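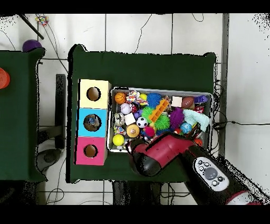
*Posted by the Stestow bench blog, December 29, 2025*

The plan for August was to spend two weeks on sorting toys and then move on to something dignified. It is now the end of the year and I have a favorite dog toy.

Some background for people who skipped the earlier posts. The task is to take things out of a packed metal tray and put each one in the right box: yellow, cyan or pink, each with a round hole in the top. The arm gets an instruction in plain words ("put the soccer ball in the pink box"), looks at the table, and goes. We picked pet toys and sports balls since they're cheap and they come in every texture a gripper hates. Spiky, fuzzy, smooth, knotted. There's also a cloth in there, which I put in myself and have regretted ever since.

The question I wanted answered was a small one. When you train on human demonstrations, does it help to leave the mistakes in? The usual habit is to throw out any run where the operator fumbled. You get a nice clean pile of data in which everything goes right, and then you train a policy that has never seen anything go wrong, and then it drops a ball and stares at the spot where the ball used to be.

So I made two training sets from the same operators. One was clean runs only. The other kept the fumbles, as long as the operator recovered and finished the job. Same number of runs in each, 100, same network, same training schedule. I trained each one 4 times with different seeds, mostly because a reader once wrote to me about seeds and I still think about that email.

On the easy test, with the toys spread out, there was no difference worth printing. Both versions did fine and I had a pleasant afternoon.

On the packed tray the gap opened up. The version with fumbles finished 70 percent of its picks. The clean version finished 16 percent fewer, in points, and the way it failed was more interesting than the number. It would close on a ball, squeeze it out sideways, and then carry on to the box with great confidence and drop nothing in. Full marks for commitment. The other one usually noticed. It would go back over the tray, hover a bit, and try again from a slightly different angle, which is exactly what our operators do, minus the swearing.

A few things I'd want to know if I were reading this:

- **The holes matter.** A lot of what I first called grasp failures were fine grasps that ended with a toy bouncing off the rim of the hole. I went back and scored those separately. The totals above count them as failures anyway, for both versions.
- **Color words are a mess.** "Purple ball" is a useless thing to say to this tray. There's a small one and a big spiky one, and the arm picks whichever it feels like. I rewrote the instructions halfway through and had to redo the first half.
- **The cloth is its own problem.** Neither version learned it. Sometimes it came up along with something else and I scored that as a fail, then as a partial, then as a fail again.
- **It's one arm, on one table.** I'd like to see this done somewhere else before anyone builds a religion on it.

I also tried mixing in fumbles that the operators made on purpose. Don't bother. People are terrible at pretending to drop things. They slow down first, like an actor about to trip over a rug, and the policy picks up the slowing down and none of the recovery. That batch made everything worse, and cost me most of a month.

The version of this I half believe is that the recovery parts are simply the only place in the data where the gripper is near a toy but not holding it, from odd angles, with the neighbors all shoved out of place. Maybe you could get the same thing by starting more demos from awkward poses. The people at Vestergaard tell me they tried that with kitchen stuff and got mixed results, but they had one spoon and I have a whole tray of rubber spikes, so I'm going to try it regardless.

Next up is the same comparison on the Kindham setup, if the table there is still free. I've set aside some toys that neither version has seen. One of them squeaks.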